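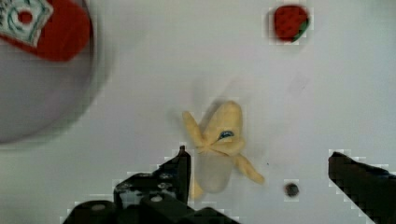

Toy Library Assistant (part time), Plendgate Toy Library, Wuston

Plendgate Toy Library is looking for an assistant to join our small team in Wuston. We lend toys to families, to day care homes and to kindergartens, and our biggest section is the pretend food: fruit, vegetables, bread, eggs, small cakes, and everything which a child needs for playing shop or kitchen. The assistant will mainly take care of this section. It is a quiet job with a lot of detail in it, and we would like to find a person who enjoys that.

At the moment we have 382 play food sets in the catalog. Each set lives in its own cloth bag with a printed list of contents. A set can be only a few pieces of soft fruit, or it can be a whole market stall with a cash register and paper money. When a set comes back, every piece has to be looked at, cleaned in the correct way, repaired if necessary and put again in the right bag. If a strawberry goes into the bag of the breakfast set, then two families will write to us, so we take the sorting seriously.

What you will do

You receive the returned bags at the desk and check them against the list. You empty each bag on the white sorting table, because small pieces and loose threads are easier to find on a white surface.

You clean the toys. Plush and felt pieces are washed in a net at low temperature and dried flat. Wooden pieces are wiped with a damp cloth and never put into water. Plastic pieces go in the sink with mild soap.

You do simple repairs by hand. The most common ones are open seams, stuffing that comes out, and hook-and-loop dots which do not hold anymore. Soft bananas with a peel that opens need special attention, as the children pull on the flaps and the stitches at the place where the flaps meet become weak. We will show you the stitch that we use.

You write down missing or broken pieces in the catalog program and you prepare the order list for spare parts once a month. Most of our spare parts come from Sturon, who still sells single pieces of fruit instead of only complete boxes.

You help the visitors to choose. Many parents ask which set is right for which age, and you should be able to answer in a friendly way and without hurry. For children under 3 we do not lend any set with small parts, and this rule has no exception.

Two times a year we do the full inventory. In May we close the library for this, and all the team works together on it. The days are longer in that period, and the extra hours are given back as free time during the summer.

What we are looking for

You work with care and you are patient with small things. You can sew a button and close a seam by hand; a sewing machine is not needed. You can read and write English well enough to fill in the catalog and to answer an email from a family. Other languages are very welcome, as our visitors speak many of them at home. You can lift a crate of toys from the floor to a shelf at the height of your shoulder.

Experience in a library, a store or a kindergarten is useful, but it is not a condition. We do not ask for a diploma. Before the start of the contract we will need a background check, which we pay for.

Please think also about the noise. On the open afternoons there are children in the room, and they try the toys before they choose. If you prefer to work only in silence, this job will not make you happy – the mornings are calm, but the afternoons are not.

What we offer

The contract is for 18 hours per week, spread over three mornings and two afternoons. The first contract is for one year, with the intention to extend it. The first three months are a trial period for both sides.

The pay is $15.20 per hour. You have paid vacation from the first day, a bus pass for the town network, and free borrowing for your own children, or for the children of your relatives. We have a small kitchen where the team usually eats together after the morning work.

Each assistant has also a training budget. In the past it was used for a course in textile repair and for a first aid course for small children, but we are open to other ideas if they have a connection with the work.

The workplace

The library is on the ground floor of the Chraibi building, next to the side entrance of the park. There is a step-free door on the park side. The sorting room has a large window and a high table with adjustable stools, so that you can work sitting or standing. The washing machine and the drying racks are in the room behind. Bicycles can be left in the inner yard. Please know that there is no parking for cars directly at the building.

How to apply

Send us a letter of one page and a list of your previous jobs, paid or not paid. In the letter we would like to read why you want to work with toys, and also about one object that you have repaired yourself. It does not matter if it was a coat, a chair or a lamp. A photo of you is not necessary, and we ask you not to add one.

You can bring the application to the desk during the opening hours, or send it by mail to Plendgate Toy Library, Chraibi Building, Wuston. Please write "Assistant, play food" on the envelope. The applications have to reach us by 2018-07-18. We answer to every application, also when the answer is no, but it can take two weeks.

The persons we would like to meet will be invited to a talk and to a short practical part. In the practical part you will sort one mixed crate with us and close one open seam on a soft toy. The complete visit takes a little more than one hour, and the needle and thread are provided. If you need a special arrangement for the visit, for example a sign language interpreter or a different time of the day, please mention it in your letter and we will organize it.

The start of the work is planned for early fall. If you are still bound to another contract at that moment, please apply anyway and tell us your earliest possible date.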